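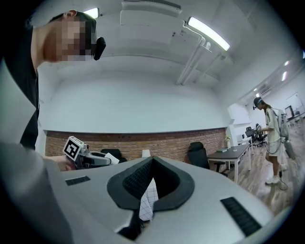
Aststead Forums > Live Music > Gig Talk

Home | Boards | New posts | Search | Log in

Truvgate support slots and door times

ott_o
Has anyone got proper stage times for Vestergaard at Truvgate? The ticket says doors at seven and nothing else. I'm coming in by train and the last one back leaves at 11.40, so if there are two supports I may have to miss the end.

fostuda_fan
Two supports when they played in May. The first was on for half an hour, the second for 40 minutes, and Vestergaard started at 9.15. They finished before eleven.

s.hattori
The second support was Fostuda and they were the better band that night. Vestergaard did six new songs in a row and half the room went to the bar.

ott_o
I like the new songs. Is the walk to the station still that long way round by the car park?

fostuda_fan
Yes, the footbridge is shut. Allow 20 minutes.
Don't agree about the new songs either. The slow one with just the keyboard was the best thing in the set.

s.hattori
You couldn't hear the keyboard from the back. The sound in there is poor once you get past the desk. Holds 1000 and it was built for 300 if you ask me.

heike_e
I work front of house at a different venue and I wouldn't blame the room. Their engineer had the bass very loud - same tour, same problem at the other dates I went to. Stand to the left of the desk and it's a lot clearer.

s.hattori
I was left of the desk for Fostuda and they sounded fine. Same room.

heike_e
Different engineer, that's my point.

ott_o
Left of the desk it is then. Are they still charging for the cloakroom?

fostuda_fan
Two pounds, cash only last time. The queue is bad at the end, so keep your coat on if you're going for the train.

Comments (3)

Solène: Stage times are up at the box office now. Vestergaard on at 9.30, one support only.

Tõnu K: Got two spare for this at face value, 47 the pair. Message me.

ott_o: Thanks both. 9.30 should still get me the train if they keep to it.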